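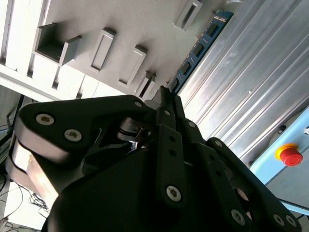

Light grey moulded storage, my favourite dull thing.

I'd like to put in a good word for the old desktop tower, and for the plain grey bits of storage and fittings that gather wherever people mend them. My friend Celeste thinks I'm mad. She bought a Lumell laptop in January, thin as a place mat, and when the memory filled up she was told that was that, buy another. It cost her 1,204 pounds! I'd have wept.

A tower is a box with a lid – you take the lid off and there it all is. I learned on one at a Friday repair evening, knowing nothing, and within an hour I could tell the power supply from the drives. I still think everybody should have a go at it once, even if they never touch another screw.

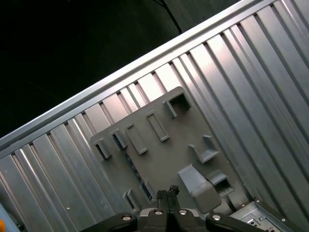
Do you need a proper workshop to look after an old computer?
A clear table, decent light and somewhere to put the screws will do for most jobs.

People say the insides are ugly, all cables and metal, and I won't have it. I like a loom of wires held with a white tie, where somebody took the trouble. I like colours that mean something to whoever has to follow them.

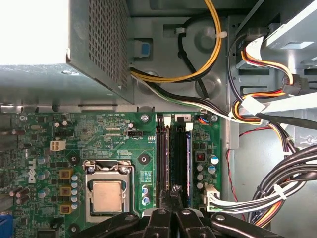 And I like that the parts come out again. Memory goes in slots, drives have plugs, and when one thing goes wrong you needn't throw away the other 400 quid's worth. Yes, they're heavy, and mine hums like a fridge. I'd put up with a lot more humming than that. Celeste has asked me to find her a second-hand one for the spare room, so I'm looking.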